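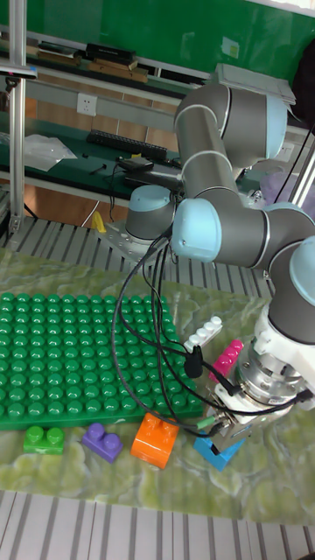
Selton puts three grippers through the brick test

The robotics lab at Selton has finished its first big gripper comparison, and the numbers are a treat for anyone who likes seeing small parts handled well! Three grippers took turns on the same arm, picking up toy building blocks and setting them down next to a green studded baseplate. Each one went through the same block colors and the same starting spots, with the controller settings left alone between rounds.

Out of 2,915 picks per gripper, the Zindalov model came first with 518 misses. The Estus was close behind and noticeably quicker to close, and the team loved how gently it handled the two-stud blocks. Long bricks lying at an angle were the hardest for all three – the fingers tend to land off center and the brick swings as it lifts.

Next up is pressing blocks onto the plate, which needs a much steadier push. The lab plans 100 tries per gripper to start with, and the first results should be posted in June.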